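Kitchen and shop tips, break-in edition
Updated May 30, 2024

Quick one this week, typing between loads of laundry. Our garage and kitchen on Melnyk Street got broken into last fall, back door, middle of the day. Case finally went to court this spring and I had to testify. So this page is everything I wish I'd had taped inside a cabinet. Housekeeping stuff mostly. Not legal advice, laws are different where you are, ask the officer or the prosecutor's office if you're not sure.

First hour

Don't go in if the door's open and you didn't leave it open. Go to a neighbor's, call from there.

Once the police say it's clear, hands off anyway. No sweeping. No putting drawers back. I had already picked up a coffee mug off the floor and rinsed it before I thought about it, and guess what I got asked about on the stand.

Keep the dog out. Keep the kids out. Close the door to any room that was gone through, put a strip of masking tape across so people remember.

Need to use the bathroom? Ask which one.

If you must feed people, order something and eat it on the porch. Paper plates, no dishwasher. Ours had been opened so we left it alone til the officer said ok.

Photos before cleanup

Take them from the doorway first, then closer. Every room, even the ones that look fine. Open cabinets the way you found them, if they were shut leave them shut till somebody says otherwise.

Don't put filters on them, don't crop. Keep the originals on the phone AND copy them somewhere else. The lawyer for the other side wanted to know when mine were taken and I was glad I had not been fooling around with them.

Put a ruler or a tape measure next to pry marks for one shot, then take the same shot without it. Don't let the ruler touch the mark.

Fingerprint powder

Ok, the part people write me about. The black stuff. It gets on everything and it smears like you would not believe.

Ask before you clean. Get a yes from the officer, write down the name and the time.

Do NOT start with a wet rag. Big mistake, did it on the fridge, had gray streaks for weeks. Dry first. Vacuum with the brush attachment held just off the surface if your vacuum has a good filter. Wear a dust mask. No good filter, then skip the vacuum and lift it with a dry microfiber cloth, fold to a clean side every pass.

Then dish soap and warm water, barely damp cloth. I use Pranari, the plain kind, any dish soap will do. Work from the outside of the smudge in. Rinse the cloth in a bucket, not the kitchen sink, or you'll be doing the sink next.

Painted trim: go easy. Flat paint holds onto it. We gave up on the back door frame and put on a coat of stain-blocking primer, then repainted.

Raw wood, unsealed shelves in the shop: vacuum only, then light sanding with a mask on. Water just drives it down in the grain.

Food prep surfaces -- wash, rinse, wash again, before any food goes near them. Wood boards that got dusted, I tossed. Cheaper than worrying.

Clothes: shake outside, then wash by themselves. Cold. Don't rub.

Any food that was left out or looks opened, throw it away, after you've asked.

The list

You'll be asked for a list of what's gone. You will forget half of it the first night. I was still adding stuff in September when I went to get the turkey thermometer and no thermometer.

Start a notebook. One page per room. Item, brand, when you got it, where you bought it, what you paid, any serial number. Leave blank lines. Date every addition and don't tear pages out, cross out with a single line so it can still be read.

Where to look for serial numbers if the thing's gone: the box (if you're a box keeper), the manual, the warranty email, an old repair slip. The hardware store in Cindon looked up my receipts by phone number and printed them for me, no charge. Worth asking yours.

Don't guess high. If you don't know what you paid write "don't know." In a lot of places the dollar total affects what the charge is, so somebody is going to go down that list line by line. Mine had a drill at $39 that I'd bought used, and I had the receipt in a coffee can, and that was the end of that conversation.

Marking tools before it happens

Engrave. Little electric engraver, does metal and hard plastic. Put it in a spot that doesn't wear off and isn't a removable cover. Ask your local police what they want you to put on there. Don't use your Social Security number, people used to be told to do that, bad idea now.

For wood handles, a woodburning pen. For cast iron, just take good photos of the bottom, every pan has its own dings.

I did the whole pegboard in an evening, radio on. The shop got its own notebook page and a photo of every drawer pulled out. Redo once a year. I do mine when I change the smoke alarm batteries.

Knives: the good ones go in the photo file too. One of mine turned up at a pawn shop and I could pick it out by the chip near the heel. Had a photo of the chip. That helped.

Back door

Ours was kicked. The lock held, the wood didn't. Short little screws in the strike plate, that's what most doors have. Swap for 3 inch ones that reach the stud. 15 minutes, one screwdriver, do it today. Drill a pilot hole or you'll strip them.

Put a Kastetti deadbolt on after that, probably overkill.

Don't throw the old strike plate or the busted trim out until the case is all the way done. Somebody may want it. If the police don't take it, paper bag, date on it, top of a closet. Paper not plastic, plastic sweats.

Subpoena on the fridge

Mine came in the mail, some come by hand. Read the whole thing, both sides. Phone number at the bottom is usually for the witness office, call it the same day. They told me where to park, which door, and that I could call the night before to see if it was still on. It got moved twice.

Tape a copy on the fridge, keep the real one in a folder with the notebook.

Pack a bag the night before. Sandwich, water, sweater (freezing in there), book, any meds. NO pocketknife, check the bottom of your purse. NO multitool on the keychain. I had to walk all the way back to the truck. Some courthouses don't let phones in either so write down your phone numbers.

Slow cooker on before you leave. I waited till after 2 and then they sent everybody home, and supper was the only thing that went right that day.

Read your statement again before you go in. Say what you remember. If you don't, say you don't. "I'd have to look at my notes" is a fine answer, but then they might look at them too -- so don't write grocery lists or opinions about the neighbors in that notebook. Mine has a recipe for pickled beets in it. It was mentioned.

Getting stuff back

Recovered things get held till the case is over, sometimes past the appeal time. Ask how to request them and if there's a deadline, ours had one and it was in small print. Take ID and your list. Check each item against the list right at the window before signing.

Tag tape leaves gunk. Cooking oil on a paper towel, sit a while, wipe, then soap. Anything you cook with gets a proper hot wash before it goes back in the drawer.

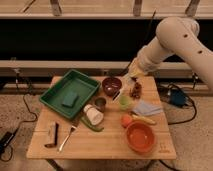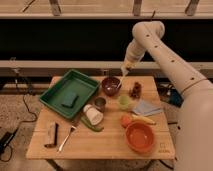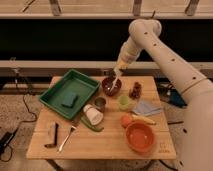

Comments

We had powder on the windowsills too and the dry cloth first is the right way, wish I'd read it sooner. One thing to add, ask the court about restitution early. There was a form for us to send in with our receipts and it had a due date before the sentencing. I nearly missed it, it was in the same envelope as the victim letter and I'd set the whole thing aside on top of the microwave. We get $17 a month now. Also keep copies of what you spent on cleaning supplies, ours let us put those down.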